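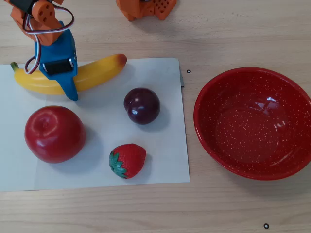 Most of the rules for small robot arms on a bench were written after something went wrong with a wire, according to Tamsin Ferreira. She maintains the bench practice document at Zovavgate, a training workshop where people learn to set up and record with low-cost printed arms. The document is now in its fourth revision and covers arms with hobby-class servos and a payload under one pound.

"The big industrial standards assume a cell, a fence and an integrator," Ferreira says. "You can take the thinking from them. You can't take the clauses. A person with one arm on a table needs to know what to check before power goes on, and in what order."

The order in revision four is base, cable, workspace, limits, then power. The base comes first. It has to be fixed so that a full-speed swing at full reach does not shift it. Ferreira tests this by hand, with the servos off, by pulling on the extended arm in four directions.

Cable is the longest section. Servo leads on a printed arm usually run outside the links, and each joint they cross needs enough slack for its whole travel. Too little slack pulls a connector. Too much leaves a loop that can catch on a finger or on the object being picked up. The rule asks the operator to move every joint to both ends by hand and watch the leads at each end.

"People check the shoulder because it's big," she says. "The wrist is where I find the trouble."

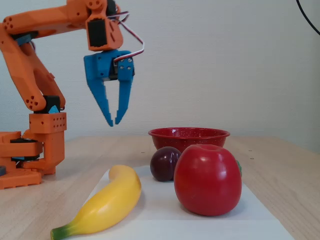 Does a small arm like this need a written risk assessment?

In a shared room, it needs one page. The page names the arm, the power supply, the reach, the objects in use and the person responsible for the stop switch. Ferreira accepts a handwritten sheet. She does not accept a sheet copied from another bench, since the reach and the position of the chair will differ.

Limits are set in software and then confirmed with the arm moving slowly. The document asks for joint limits, a torque limit and a floor height for the fingertips. Zovavgate uses a controller from Monodach, which allows a torque cap as a number from 0 to 1000. The bench default is 60 percent of that range. Going higher requires an entry in the log with the reason and the initials of a second person.

The floor height caused more argument than anything else in the revision. A fingertip driven into a hard tabletop stalls the servo, and a stalled servo heats up. Set the floor too high, though, and the gripper cannot get under low objects. The present text says the floor is measured from whatever the objects rest on, and measured again when that surface changes.

"A sheet of paper is nothing in height," Ferreira says. "But it slides. If it slides, the starting positions go with it. So we ask for it to be taped or to be taken off, and the log says which."

Zuleica Xavier wrote the part on objects and starting positions. Her background is in inspection work at Teuber, and she treats a pick-and-place task much as she would treat a gauge study. Each task sheet lists the objects, the container, the starting area for each object and what counts as finished.

"Finished has to be something two people would agree on," Xavier says. "Object in the bowl, fingers open, arm clear of the rim. If the arm is still holding it, the task isn't finished. If it bounced out, it's a failure and you record it as a failure." 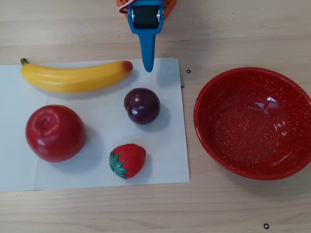

Failed attempts stay in the record. Xavier was firm on this point, and Ferreira says it took two drafts to get the wording right. An early version allowed the operator to drop an attempt when the cause was "external." In one batch of 1462 attempts, 64 had been dropped under that word, and the notes did not explain most of them. The current version keeps every attempt and adds a cause code. An attempt stopped for safety gets its own code and is never merged with ordinary failures.

Replica objects are permitted, with a condition. Plastic fruit does not bruise or leak, and it keeps its shape from one session to the next. It can also be lighter and more slippery than the real thing. The task sheet therefore has to state the material, and results from replicas may not be reported as results for food handling.

Xavier would like weights on the sheet as well. Ferreira has held this back for the next revision. "I want the scale on the bench before I write the rule," she says.

The stop switch section is short. The switch cuts servo power, sits within reach of the operator's free hand, and is tested at the start of each session. An unpowered arm drops, so the test is done with the arm low and nobody's fingers beneath it. Stopping the program from the keyboard does not count as a stop.

Both authors expect changes to the section on logs, which still assumes paper. A trial with Cadex forms begins in August on two of the benches. Ferreira plans to keep the paper log running beside it until the two have matched for a full month, and comments on the draft wording can be left in the binder by the door.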